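Setting Up the Irkomum Mortgage Worksheet: Section 3, Comparing a Refinance Offer

This section assumes you have installed Irkomum and entered your current loan. If you skipped the current loan because you were in a hurry to see savings, go back. The program will happily show you savings against nothing. 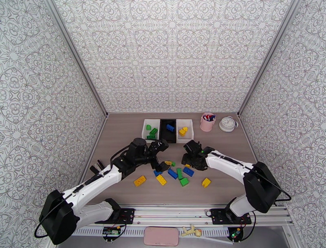
Before you type in an offer, get the lender's written estimate. A rate quoted over the phone is a sales pitch, and I wouldn't put one in the worksheet at all. The same goes for the rate on a postcard with your name printed on it in fake handwriting.

12 shares | 4 comments

3.1 Entering the offer

1. Open the Offers tab and choose New Offer. Name it after the lender so you can tell your offers apart later. The sample file uses Boateng and Dremlow.

2. Type the note rate in the Rate box. Do not type the APR there. The two are printed close together on most estimates, and a loan officer may talk about whichever one sounds better that day.

3. Enter the term in months. Irkomum fills in a fresh 30-year term by default, and I wish it didn't. If you have already paid down several years, a new full term will make almost any payment look smaller. Enter the months you have left first, look at that number, and then try the long term if you still want to.

4. Enter points and lender fees on separate lines. If the estimate lumps them together, ask for a breakdown.

5. Enter title, recording and appraisal charges under Third Party. Leave prepaid taxes and insurance out. You owe those whether you refinance or not.

6. Press Calculate.

Note: "No closing cost" offers still go through steps 4 and 5. The cost is either in the rate or added to the balance. If it was added to the balance, check the Rolled In box. If it's in the rate, enter zeros and compare with the same lender's offer at the lower rate.

3.2 Reading the break-even line

The break-even line shows how many months of lower payments it takes to earn back your costs. In the sample file the Dremlow offer saves $200 a month and breaks even in month 49. People see the first number and stop reading.

1. Write down how long you really expect to keep the house.

2. Subtract 2 years. Most of us guess long.

3. If what's left is shorter than the break-even line, the offer costs you money, whatever the green arrow on the Summary tab says. The arrow only looks at the monthly payment. I've never found a way to turn it off.

CAUTION: Break-even means very little on an adjustable loan. Irkomum uses the starting rate for the whole calculation unless you fill in the Adjustments table. Fill it in with the worst case allowed by the note, including the lifetime cap.

CAUTION: The Estimated Home Value button pulls a figure from Polen. Treat it as a guess. It doesn't know about your roof, and the lender's appraiser is the one who counts. If your loan only works at the Polen number, run it again with a lower one.

3.3 Locking and saving

1. Ask how long the lock lasts and what an extension costs. Put both in the Notes field.

2. Get the lock in writing. "You're locked" in a Friday afternoon voicemail is worth very little on Monday.

3. Choose Save As and keep every version. When the final figures arrive, enter them as a new offer and compare them line by line with the first.

If a fee went up and you don't get a straight answer why, see Section 4, Disputing a Charge.

12 shares | 4 comments | Print this section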